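Saturday, gone four in the afternoon

I meant to write last night and fell asleep over the crossword instead, so this will have to do for two days. It has rained on and off since breakfast and I've had the radio going and the kitchen to myself, and I can't say I've minded a bit.

The corner by the cooker has been getting on my nerves since June. Everything I use comes to rest there sooner or later, and then there's no room left to put a plate down. So after lunch I rolled up my sleeves and started on the black rack, which I've been fond of ever since Hazel Schumacher passed it on to me when she moved out to Starnwood (she had two of them and swore she only ever needed the one). It's a good solid thing, and it holds far more than you'd think, but I do rather take advantage of it. Bottles of oil and sauce on the bottom where I can grab them while something is spitting in the pan, the jar up above, and then whatever bowl happens to be in my hand when I run out of places!

I wiped the bottles, which were sticky right up to the caps, as they always are, however careful I think I'm being. Then I had a go at the grey tiles. I love the marbled pattern, I chose it myself from the shop in Lusville and dithered for a fortnight, but it does hide splashes so well that you forget they want washing. The water in the sink was a dreadful colour afterwards.

The purple bucket is my one real puzzle. It came up on to the worktop as a place to put odds and ends while I cleaned, and I have a feeling it will still be there at Christmas. Mother kept a bucket just like that at Orarwood, always with something in it that had nothing to do with buckets, and I suppose that's where I get it from.

Hazel rang at half past two and we talked for ages about her new curtains and whether she ought to paint the hall. She's coming for supper next week, so I must get the good tablecloth ironed. Soup, I think, and the plum tart if the plums hold out.
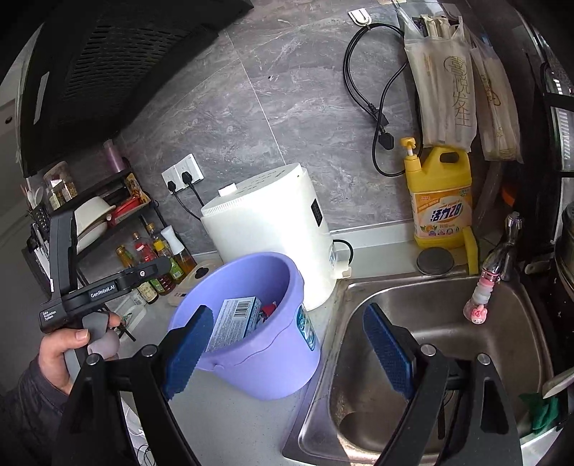 Where should cooking oil be kept in a small kitchen?

A cool, dark cupboard suits it best, with the caps screwed on tight. If the bottles have to stand out on a rack, keep them well away from the cooker and out of the sun, and buy smaller ones so they get used up while they're fresh.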